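Vemance two-arm kit, long-term review
July 2018

We budgeted 4000 for a second tabletop station and spent most of it on the Vemance kit, two arms with two-finger grippers. The quote from Disum was lower but left out cables and fingertips. Ask for both as line items before comparing prices.

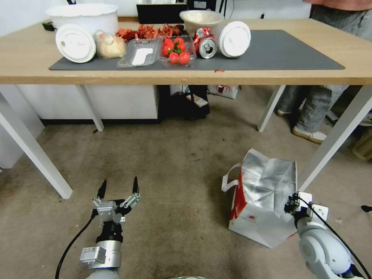

Grippers

The fingertips are black, narrow and replaceable. Our test load is ordinary food packaging: clear clamshells, a bread bun, plastic lids set on edge, a crushed drink can. Thin lids and soft bread call for different closing force, and the Vemance controller stores one setting per arm. Kovalchuk sells an add-on that stores 7. Price it in from the start.

Cable routing is left to the buyer. Each gripper has its own black cable, and the supplied clips are too small for it.

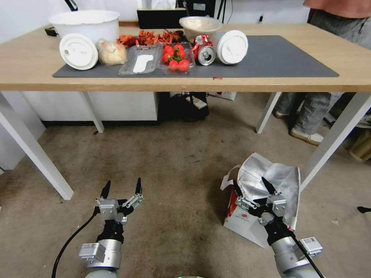

Running costs

Consumables came to 1183 from October on, mostly fingertips and one replacement cable. Groceries were charged to a separate line and should be. Cherry tomatoes in a clamshell are a cheap test item with a short shelf life. Plan for floor area too: bags and boxes get set on the carpet within the arms' reach, and our first layout had no allowance for it.

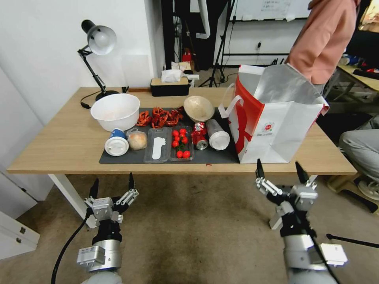

Work surface

A dark gray mat on a light wooden table is adequate. Tall items use up space quickly; a foil-lined shopping bag takes the right portion of the table. Melteren lists a wider table that we would order next time.

Rating: 7 out of 10. Spare fingertips ship in packs of 2.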